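Hatmont Cannery Postcards: Storage Check, March
Checked by Samah Fahmy, with Nilmini Karunaratne reading out the numbers

Albums counted: yes. 1,032 cards, matching the Dewan list.

Sleeves: mostly good. The Bullum wharf cards are still in the old sticky kind, bless them, so please go slowly when you move them across. 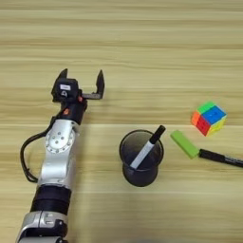

Damp: OK on the upper shelves. Box 60 smells a bit musty and I've asked Nilmini to air it on Thursday.

Glass negatives: all standing on edge, up to 200 in the drawer. Two have cracked corners, both noted before.
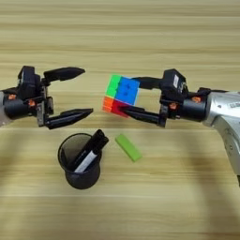 Labels: pencil only, thank you everyone! One Murneo steamer view has biro on the back, but that looks very old and is best left alone.

Fire door: clear.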